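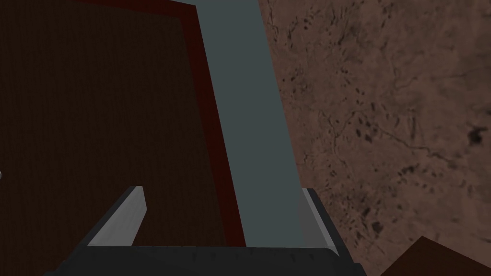

The Sillau project at Ladley is looking for 6 students to spend a semester checking whether a simulated household robot does what its operators say it does. We already have plenty of people who want to drive the robot. What we lack is people who will look at a run and refuse to be impressed by it. Take the wrist view: a flat gray-blue bar lines up between two open fingers, and it is very easy to write "grasp, good" in the log and move on. Nothing has been gripped at that point. Our log from last semester has 469 attempts in it, and too many of them were marked by the same person who was holding the controls.

So we are splitting the jobs. One group drives and the other judges, and the groups swap halfway through so that everybody finds out how annoying the other side is. The two-armed robot and the rooms exist only in software, and the tasks are plain household ones such as opening a cabinet or moving something from one surface to another. If you were hoping for hardware, please read that sentence again before applying. There is some talk of a real arm next year. There was some talk of it last year too.

What you would do

Drivers work through a task list using hand controllers and save every attempt, including the bad ones. Deleting a bad run is the one thing that will get you taken off the project.

Judges watch the saved runs from the wrist and head views and fill in a short form: what the task was, whether it was finished, and the moment you became sure of your answer. "Can't tell" is an allowed answer and we would like to see more of it. Two judges mark each run separately. Where they disagree, we talk it through on Wednesday.

Everyone writes up one finding by the end. It can be small. Kenta Shimada wrote his on how often the drivers backed away from a cabinet when they had lost track of which way was up, and it changed the way we teach the controls. 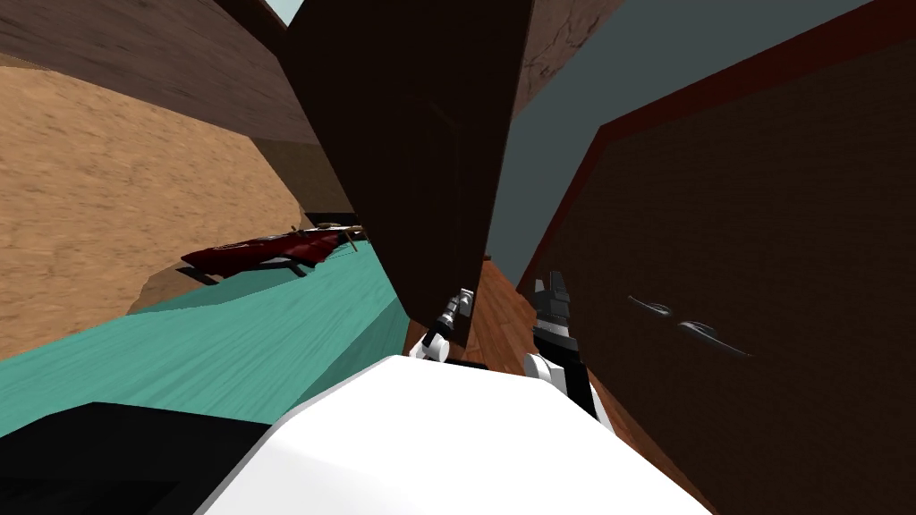

Head view at the cabinet, with the room at a steep tilt. Both grippers are open and the two door or drawer handles are to the right.

Views like that one are normal here. You will get used to reading a slanted floor, although a few people never do and feel queasy instead. Try a session before you commit. We won't hold it against you if you leave.

Who should apply

Any undergraduate, any major. You don't need to know how to program. Two of the seats are held for people who can, and they will work with Genivaldo Godoy on the scoring scripts, which are in poor shape and have been described in previous ads as "nearly finished." They are not nearly finished.

Patience matters more to us than enthusiasm. A club demo in the Drirmont lobby made all this look quick, and several people joined on the strength of it and left within a month. Most of the work is watching a gripper hang next to a piece of furniture and deciding what you can fairly say about it.

Time and credit

Expect 25 hours over the semester, not counting the write-up. The project carries 3 credits if your department agrees, so ask your department first. Some have said yes and then changed their minds, and we can't fix that for you. There is no pay. We don't promise that it will look good on a résumé, though you are welcome to list it.

How to apply

Send a few paragraphs to Genivaldo Godoy through the project office in Magalhães Hall before the end of October. Skip the cover letter. Tell us about a time you were sure of a result and were wrong – in a lab, a kitchen, a garage, wherever – and what finally changed your mind. Say whether you would prefer to start as a driver or a judge. Most people ask to drive, so judges tend to hear back sooner.

Filed under: Student Opportunities, Robotics, Unpaid / For Credit

Contact the project office | © Sillau Project, Ladley | Back to top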